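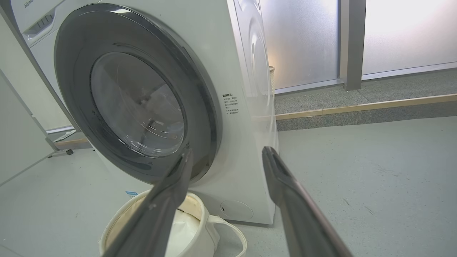 Les doigts de la pince devant le hublot, panier de linge au sol.

Galerie : la panne du mois d'août

Bienvenue dans les coulisses du projet Clusero ! Notre robot de buanderie nous a offert une belle panne en août, et on a adoré la traquer. Au bout d'environ 40 cycles, la pince droite s'est mise à serrer sans s'arrêter : la consigne était de 30 newtons, le journal en affichait 100. Arrêt d'urgence, personne de blessé, un ourlet déchiré – et une équipe ravie d'avoir enfin un vrai défaut à se mettre sous la dent !

Le coupable : un capteur d'effort qui perdait son zéro à chaque redémarrage. Le module Pritetow refait maintenant son étalonnage avant chaque prise, et l'effort est bridé côté commande. 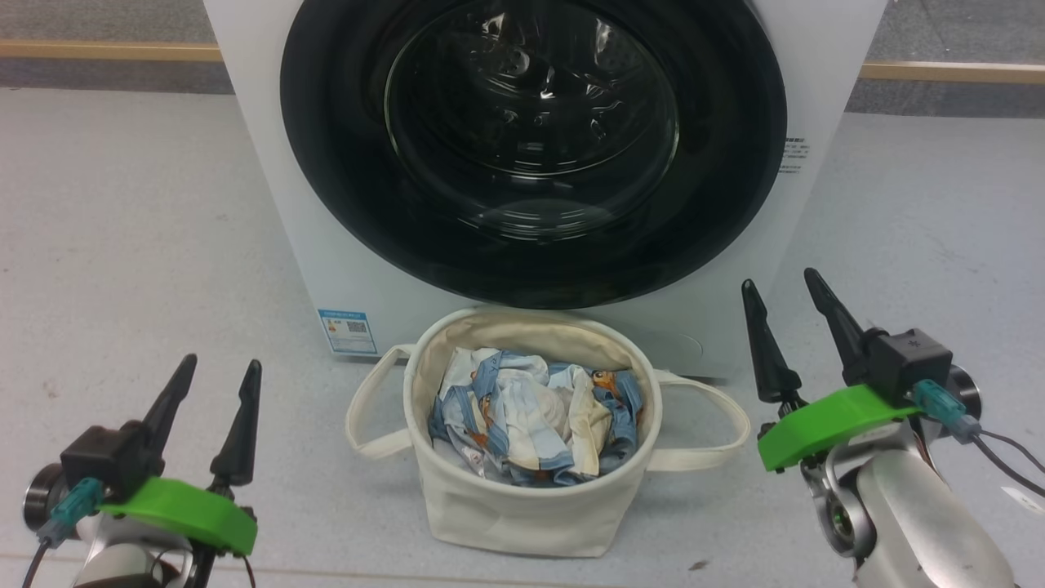
Les deux pinces de part et d'autre du panier, avec leurs supports verts.

La suite des essais se fera à l'atelier Kershaw, avec 400 prises au programme. On a hâte !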